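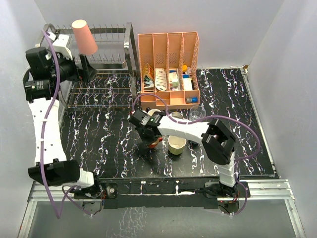

Fiche de contrôle - postes de rangement, salle 7
Site Clullum, contrôle mensuel, décembre
Fiche remplie par : Gemma Martinelli
Début du passage : 9 h 15

Cotation : C = conforme, R = à reprendre, SO = sans objet. Toute cote R doit être accompagnée d'un commentaire.

1. Plan de travail

1.1 Surface propre, sans dépôt gras - C
1.2 Absence d'éclat ou de fissure - C
Commentaire : le décor veiné de blanc, de violet et de rouille sur fond noir masque les petites rayures. Contrôle fait à la main, paume à plat, puis avec la lampe rasante. Rien senti au passage.
1.3 Stabilité (appui de la main sur chaque coin) - R
Commentaire : léger jeu au coin arrière droit. Une cale Groden suffit, il en reste dans le tiroir de l'atelier. Déjà noté le mois dernier.
1.4 Bord avant sans arête vive - C

2. Parois

2.1 Fixation des trois panneaux gris - C
2.2 Propreté - R
Commentaire : traces de doigts sur le panneau de gauche. Nettoyage à l'eau savonneuse uniquement. Le produit Hutis laisse un voile sur ce gris clair, ne plus l'utiliser ici.

3. Égouttoir en métal

3.1 Égouttoir posé à plat, ne bascule pas - C
3.2 Picots de l'étage supérieur droits, sans pointe coupante - C
Commentaire : passer un chiffon sur les deux rangées, avant et arrière. S'il accroche, limer ou remplacer l'égouttoir.
3.3 Grille inférieure sans rouille - R
Commentaire : début de piqûres sous deux tiges, côté mur. À surveiller, pas de remplacement demandé pour le moment.
3.4 Vaisselle rangée à l'envers et stable - R
Commentaire : le gobelet rose saumon est bien retourné, mais penché. Le remettre d'aplomb entre les picots. Même remarque pour toute pièce légère placée en haut.
3.5 Charge maximale respectée (6 kg, étiquette Lo Presti au dos) - C

4. Organiseur en plastique orange pêche

4.1 Placé contre le fond, à droite de l'égouttoir - C
4.2 Quatre compartiments hauts sans fêlure - C
4.3 Fonds perforés et côté ajouré dépoussiérés - R
Commentaire : poussière dans les trous. À faire à la brosse souple, l'éponge ne rentre pas.
4.4 Carnets et papiers à l'abri des projections - R
Commentaire : le carnet à spirale (couverture verte, jaune et orange) se trouve dans le premier compartiment à gauche, donc du côté de l'égouttoir. À déplacer vers la droite ou à garder ailleurs.
4.5 Petits objets triés - R
Commentaire : un groupe de petites pièces sombres et claires sous le carnet, dans le même compartiment. Les répartir dans les bacs bas de devant, c'est leur usage.
4.6 Bacs avant sans résidu ni eau stagnante - C

5. Abords et circulation

5.1 Sol sec et dégagé devant le poste - C
5.2 Passage libre de 80 cm au minimum - C
5.3 Éclairage suffisant - C
5.4 Produits d'entretien rangés à part, bouchons fermés - C
5.5 Prise murale n° 133, cache en place - R
Commentaire : cache présent mais il manque une vis. Demande transmise à l'atelier.

Suites à donner

Cale au coin arrière droit : atelier, avant le prochain contrôle.
Gobelet, carnet et petites pièces : à reprendre par l'équipe du matin.
Vis du cache de la prise : atelier, en priorité.
Piqûres sur la grille : revoir au prochain passage - si elles s'étendent, commander un égouttoir du même modèle, la largeur convient.

Fin du passage : 9 h 50
Visa : G. Martinelli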